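Sorkomcombe Repair Club — notes from the December get-together

Written up by me, Annag Baxter, because Clem Ormsby did it last time and made me promise. Seven of us came, and we got going at 5 with the kettle already on.

Last month's notes
Read out and agreed, once I'd corrected the spelling of Grukumthorpe (sorry, Grukumthorpe!).

The old desktop tower
We spent most of the evening on this one. It came in with the job lot from Baird and Clem would love to get it going for the homework room. We talked over what it needs and it's quite a list — a processor for a start, as the socket is empty, and memory too. Kuston have offered us a box of mixed memory sticks and I said yes please before anyone could argue. Clem wants the black cables tied back properly before the side panel goes on, and I'm with him on that.

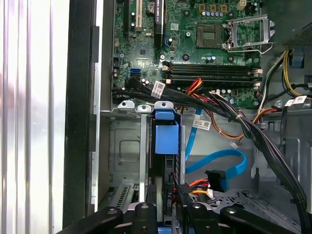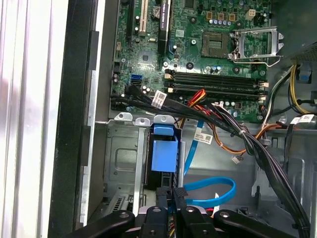 Socket bracket open and four memory slots to fill, in both of these.

We agreed to spend up to £18 on a second-hand processor and not a penny more. Clem will look up which ones suit the board. The graphics card stays in for now, though I did wonder out loud if a homework machine needs one. We'll put a new coin-cell battery in as well, they cost next to nothing.

Grukumthorpe open day
They'd like two of us on a table for the afternoon. I'm happy to go and I'll bring the toaster bits, which always draw a crowd.

Jobs to do
Clem — processor, cable ties
Me — collect the box from Kuston, buy the battery, ring Grukumthorpe

Next one is in January, same room, same time. Bring your own mug please, we ran short again.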